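Progress report to the Trenis fund, September
Rolcombe meditation hall and guest house

The grant was meant to cover a year of evening teaching at the Rolcombe hall and to put the guest wing in order for visiting teachers. We are past the halfway point, and I am less sure of the numbers than our last letter suggested.

The sign-in book shows 2897 visits. I would not lean on that figure. People who come for chanting and stay for the talk sign twice, and the Strand group signs for absent friends. Regular members, meaning people I could greet by name, come to 34.

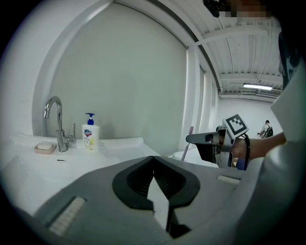
The beginners' course started with more than 50 names on the list. By the fourth evening the front rows were thin. Our teacher puts this down to the season. I doubt it. The talks run long, and they assume people already know what the precepts are.

We tried shorter talks, at 7 p.m., with time for questions after. Attendance held for those weeks, but they were also the weeks we served supper, so I can't say which one did it. 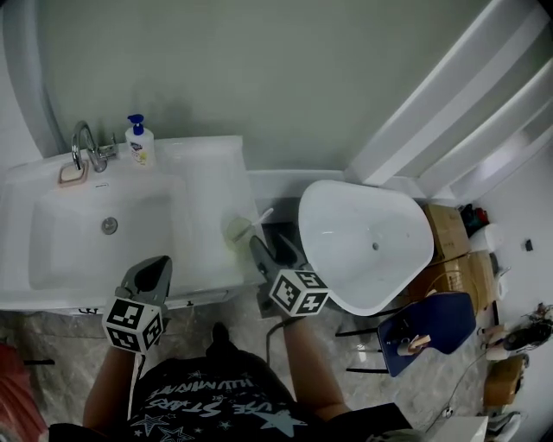 Muchen Cui thinks I am being too hard on the course, and points out that several people who dropped it still come to the morning sitting. I have asked for their names and will pass on what I learn.

The guest wing has housed 3 visiting teachers. The Kunden translation of the liturgy is still in draft, and I would not promise it by winter, whatever the schedule says.

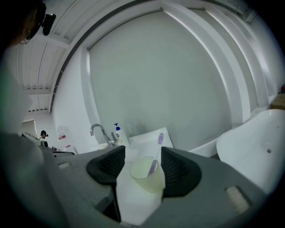 Cup at the guest house, Rolcombe.

We ask that the second payment go ahead, with the course budget held back until we have a count we trust.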